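Workshop Tips: The Shared Bench, or How to Lose a Pair of Pliers in Plain Sight

Four people use our bench, and each of them knows exactly where everything is. They just disagree. The advice below was collected over one long winter, mostly by doing the opposite first.

Buy a white top if you can stand looking at it. We had a dark brown one for years and fed it screws the way you feed ducks. On white you see the screw, the washer under the screw, and the crumb you hoped was a washer. You will also see every speck of dirt, so keep a damp rag on a hook and use it before lunch. Dish soap gets most marks off. For marker, rub with a little alcohol and leave a window open.

Keep the edges of the table free for clamping. People love to store coffee there, which limits you to clamping coffee. A hand's width of clear edge all the way along will do. When you fit a bracket or a lamp arm, tighten it, hang your weight on it gently, and tighten it again. Slip a scrap of cardboard under the jaw if the top dents easily.

Choose tools with loud handles. Green, orange, that awful pink, anything you would never paint a bedroom. Glenys Waaka bought a whole set in tasteful black and has been looking for it ever since. If yours are already black, wrap the grips in bright tape, starting at the bottom and overlapping each turn by half.
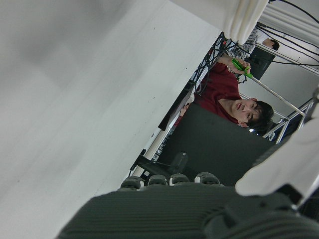 Tape gets sticky at the ends after a summer or so. Peel it, wipe the grip with rubbing alcohol and start over. It takes less time than asking everyone in the building whether they have seen the long-nosed ones.

Long thin things need a rule of their own. Rods, dowels and curtain rails should be carried upright, and put down along the table, never across it. Say "behind you" when you go past someone with one. You will feel silly. Luzius Brunner did not say it, and we now own a lampshade with a hole in it.

Move the screen back. If you keep a monitor on the bench for reading instructions, it belongs at the far side, well out of elbow range, with the cable taped down or run underneath. A cheap keyboard cover saves you from sawdust and from Kylie's crackers.

Sort the drawers by job. We tried sorting by size, and it looked marvelous for 2 days. Now there is a drawer for hanging things on walls, one for bikes, and one marked "Rewi," a name none of us can explain, where the good scissors live.

Empty the odds-and-ends jar every April. Ours held 312 pieces last time, 19 of them Allen keys, all the same size. Keep two.

Put the pliers back before you answer the phone.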